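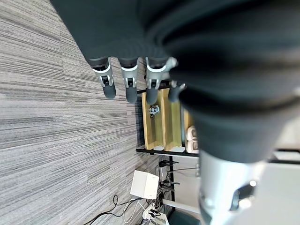

Most shoe storage fails because it asks too much of people coming through a door. Prodromos Liapis has been making racks, benches and bins for entryways for 34 years, and he repeats this to every customer who comes into Bakalis, the furniture shop he runs on the main street of Prasatby. Customers ask him for a cabinet with doors. He usually tries to sell them something low and open, or a set of bins like the light wood ones in black metal rails, split into compartments by thin partitions. A bin has no door to open and no lid to lift. It also collects things that have nothing to do with feet, and a small figurine-shaped object in one of the compartments is typical of what he finds when he visits a home to measure.

Liapis measures before he sells anything. He brings a tape and a notebook and looks first at the floor. Carpet changes the job. On tile or wood a rack can stand on bare metal legs, but on carpet thin legs sink over the first few weeks, and they seldom sink evenly. He recommends wide feet, or a flat strip under each side. He likes a striped carpet in an entry because it hides grit between vacuumings, and he likes gray best of all. His wife disagrees with him about gray.

The next question is how many pairs live by the door. People guess low. Liapis asks them to bring out everything, including the boots in the closet and the sandals in the car, and then to put back only what was worn in the past two weeks. For a family of four he plans on five pairs at the door in summer and more in January, when boots take up twice the width and need a tray under them. The rest can go in a bedroom.

Slippers are a separate matter. In a house where shoes come off at the entrance, the slippers are handled more than anything else in the hall, and they should have the easiest spot. That means low, at the front, with nothing stacked on them. A pair kept for guests should be where a guest can see it without asking. Liapis has a low opinion of slipper baskets, where the lefts and rights get mixed and whoever comes in last ends up digging.

The low rack he sells most is the Starkero, which is 67 centimeters wide and costs 386 dollars in oak. It is a lot of money for something to put slippers on, and he says so to customers. The Cendard, in pine, does the same job for much less and takes paint well. Neither one has a back panel. Dirt falls behind a rack whatever you do, and with no back you can get a vacuum nozzle in there.

He has views on color too. Pale slippers show dirt on the heel within a month, but they are easy to find in a dark hall. He suggests buying washable ones and keeping a spare pair for wash day. Set them with the heels toward you if you like to pick them up by the back – toes out if you step straight into them from the floor.
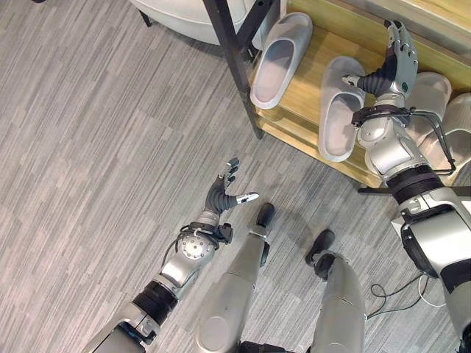 Getting the height right

A rack for slippers can sit close to the floor, but a rack for lace-up shoes needs a seat near it. Liapis sets his benches at the height of the customer's own dining chair. He measures the chair while he is in the house. If there is no room for a bench, a sturdy stool will do, provided it stays put and does not become a place for mail.

Leave a hand's width above each shelf for slippers and more for sneakers. Boots want the floor. Wet shoes should stay off the wood until they dry – a tray or an old towel is enough.

The shop has carried the same two racks since it opened in its current building. A wider Starkero is due in March 2019, with a second shelf that lifts out for cleaning.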